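# Skurnbridge releases grasp planner for thin and shiny parts

22/03/2023
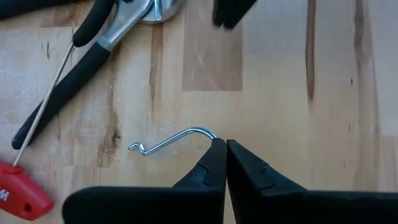

Skurnbridge has released Vera, a grasp planning package for two-finger grippers that is meant for the small metal items most pick software handles badly: wire hooks, clips, cotter pins, hex keys. The package runs on an ordinary workstation and takes its input from a single camera mounted at the wrist.

The company has been using early builds in its own workshop for tasks such as sorting hand tools and picking up pegboard hooks from a wooden bench. Outside users can download it as of this week, with source code for everything except the calibration tool.

Thin parts are hard on perception software for two reasons. Depth readings tend to drop out on polished metal, and a wire lying flat on a table stands so little above the surface that many systems treat it as part of the table. Vera does not use depth for the first stage. It finds the outline of the part in the color image, fits a center line to it, and then looks for a stretch of that line where both fingertips can reach the table without hitting anything else.

"A bent wire has a lot of places you could grab it and only a few where it stays put when you lift," said Joni Hakala, who leads the planning work at Skurnbridge. "Our first version always went for the middle. On a straight pin that's fine. On a hook the part swings around and you've lost the orientation you needed for the next step."

The released version scores each possible grasp on how far the part is expected to turn during the lift. It also plans the last part of the approach separately from the rest of the motion. The arm slows down for the final 18 millimeters, takes a new image, and corrects its position before the fingers close. If the outline in the new image doesn't match the first one closely enough, the arm backs off and the planner starts over.

Skurnbridge tested the software on 344 different parts and logged 2922 grasp attempts, all of them on tabletops with visible grain or scratches. Lahcen Belhaj, who wrote most of the perception code, said the table surface caused more trouble than the parts did.

"Dark grain in wood looks a lot like a wire if you only go by edges," Belhaj said. "We had the gripper closing on streaks in the table for weeks. Shadows helped in the end. A wire throws a thin one and a line in the wood doesn't."

The team has not published a single success rate. The release notes list results by type of part instead, and say that parts touching each other are still a weak point. Where one item crosses another, the outline step often joins the two into one shape, and the planner will usually refuse to pick either. Users can override this with a setting, but the notes advise against it for parts with sharp ends.

Vera needs a calibrated wrist camera and a gripper that reports its finger opening. Drivers for 4 gripper models are included. Adding another means writing a short description file with the shape of the fingertips, their travel and their closing speed, and the documentation has a worked sample. Speed depends on the computer. On the workshop machine a full plan takes roughly a second, most of it spent on collision checks.

Briltberg, which makes fixtures for small assembly lines, has been testing the package since the winter and plans to put it into one of its kitting stations. The company asked for a log file that records why each rejected grasp was rejected, and that feature is part of the release.

An update planned for April will add a placing mode, so that a hook can be turned upright and brought to a board after it has been picked up. Bug reports should go through the project's issue tracker and include the wrist image and the planner log.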